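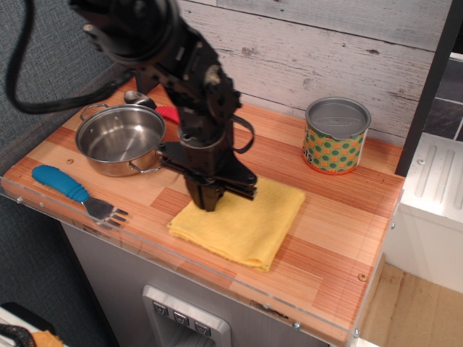 Folded yellow cloth on a striped wooden worktop.

How to oil a wooden worktop (and which advice to ignore)

Posted 7/17/18 by Ingegerd Torvik

Most of what is written about oiling worktops comes from people who sell oil. I have read the leaflets, tried a fair few of the methods and ended up with a routine that is a good deal shorter than any of them. It suits solid wood with an oil finish. If yours is varnished, oil will sit on top and go sticky, so stop reading and go and wipe it with a damp cloth.

Does it need doing?

Put a few drops of water on the part you use most, usually next to the sink. Leave them for ten minutes. If they stay in beads, the worktop is fine, whatever the tin says about doing it every month. If they soak in and leave a dark patch, carry on.

What you need

Danish oil or a plain worktop oil
Sandpaper, 120 grit and 240 grit
Three or four lint-free cotton cloths
Washing-up liquid
A bowl of water for the used cloths

You do not need a "wood reviver", a "pre-oil conditioner" or special wipes. I tried the Clullow conditioner on one half of my own worktop in May and left the other half alone. I can't tell you which half is which any more, and neither can anyone who visits.

Step 1. Clean

Wash the wood with warm water and a little washing-up liquid, wring the cloth out hard, and let everything dry overnight. An hour is often quoted. I don't believe it, at least not near a sink.

Step 2. Sand

Use the 120 only on stains and rough spots, then go over the whole top with the 240, along the grain. Wipe off the dust with a barely damp cloth and let it dry again. Black marks around the tap may not come out. Lemon juice is supposed to shift them – mine went from black to grey.

Step 3. First coat

Pour a little oil on a cloth and rub it in along the grain. Thin means thin. Wait ten minutes, then wipe off everything that hasn't gone in. Skipping this wipe is how people end up with a tacky worktop and a low opinion of oil.

Step 4. Second coat

Leave it overnight and do the same again. I stop at 2 coats. The Redonitz tin asks for five, which gets you nicely through the tin. Very dry wood might take a third.

Step 5. Deal with the cloths

This is the one warning I take seriously. Oily cloths can heat up and catch fire by themselves if they are left in a heap. Soak them in the bowl, then lay them flat outside to dry before they go in the bin.

Keeping it going

Wipe up water, use a board, put something under hot pans. Test with drops again after about 90 days. Don't forget the underside near the dishwasher, where steam gets at it.

Comments

Haziq Sutanto: Would you use olive oil? My mother swears by it.

Ingegerd Torvik: No. It never sets and it can go rancid. She may be wiping hers more often than she lets on.

Abundio Olvera: Did the end grain by the sink three times and it still drinks water.

Ingegerd Torvik: End grain does that. Give it another coat and check the sealant while you are down there.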